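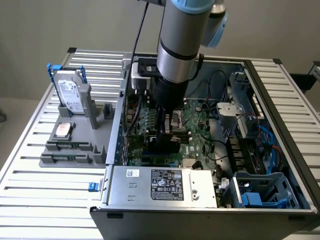

Notebook 23, p. 83

23/09/2026. Desktop tower on the slotted table, lid off, lying on its side like something washed up. Dell board. Asset sticker says 976 in our ledger, which also claims the machine was scrapped in March, so one of us is wrong and it isn't the machine.

Job: record what is worth pulling for the Brulau parts shelf and what goes to Avine for weighing in. Aled Vaughan wants the list by the end of the week and has asked, twice, that it be legible.

Power supply first. Silver box along the front of the case, label full of warning symbols, all of which I have now read. Leave it in until the end. Last time I pulled one early I spent the afternoon chasing its leads through the drive cage, and learned some vocabulary from Chiang.

Blue SATA cables down the side wall: keep, we never have enough. Red wire next to them: trace before touching.

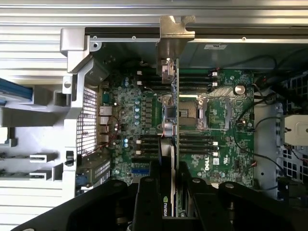
Fig. 1. Board from above, rear ports on the left.

Still has a serial port, bless it. Memory slots are in four banks round the processor area, so write the bank on each bag BEFORE filling the bag. (See p. 61, "assorted memory", a low point.)

Thin red and black wires loop over the port stack. They'll need moving aside before anyone gets at the board edge. Capacitors: check tops for bulging under the good lamp, not the one that flickers. If any are domed the whole board goes to Avine and I save myself an hour.

Trandine's teardown sheet lists 3,030 as the code for "board, complete, with heatsink". It has no code for "board, complete, heatsink in a different drawer". I've asked. 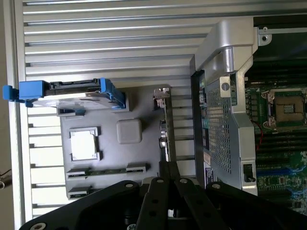 Fig. 2. Drive bay end, 3.5-inch drive in its blue carrier.

Best-designed thing in the case, the carrier. Pull tab sticks out past the ridged panel where fingers can find it. Drive to be wiped before it goes anywhere, and logged by serial number, not as "the blue one".

Keep carrier and drive together. We've a whole tub of carriers without drives and another of drives without carriers, and they don't match.

To do:
- ledger entry for 976, un-scrap it
- more bags, the medium ones
- ask Aled who has the long screwdriver (I know who has the long screwdriver)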